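**Cell Maintenance Technician, Robot Test Cells (Pirarano site)**

Wiltel is hiring a technician to set up and look after one robot cell and its simulation model. The position is full time, on site, reporting to Agnese Dzene.

The Clanier cell uses a table-mounted arm to work on the panel of an equipment rack. Every change to base position, rack position or tool is tried in the model first, then made on the floor. The current model has the arm on the left half of the table and the rack on the right, with the tool horizontal at the panel.
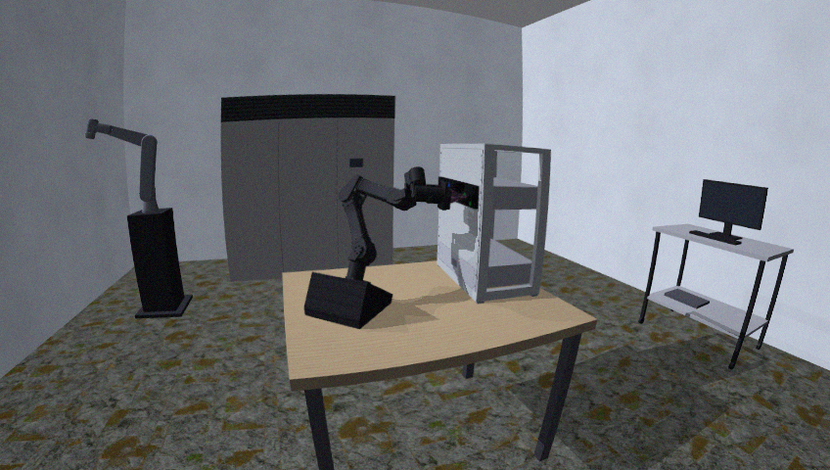 Clanier cell model, arm at the rack panel.

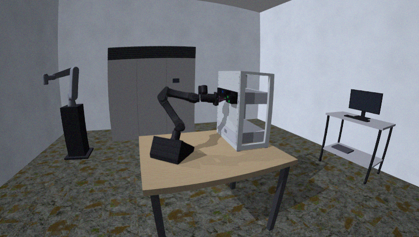
Duties:

- Check base bolts and table level every Tuesday, before the first run
- Re-teach the panel approach points after any rack move (the program holds 151 points, 16 of them at the panel)
- Replace gripper pads and wrist cables; log the part and the arm hours
- Grease joints at 475 hours
- Keep the model in step with measured positions on the floor
- Diagnose stops and collisions, and write the fault report the same shift

Required:

- 2 years of hands-on work with six-axis arms, any make
- Able to read wiring diagrams and use a meter safely
- Basic scripting
- Lockout training, or willing to complete it in the first month

Experience with offline programming is useful. Seixas controllers are used on site and training is given.

Shifts start at 7:00 a.m. On-call work is shared with the other cell technicians and paid separately.

Send a resume and one fault report you have written (remove customer names) to Samuele Rizzi, Test Cells, Wiltel. Applications close at the end of March. The interview includes a practical task at the cell.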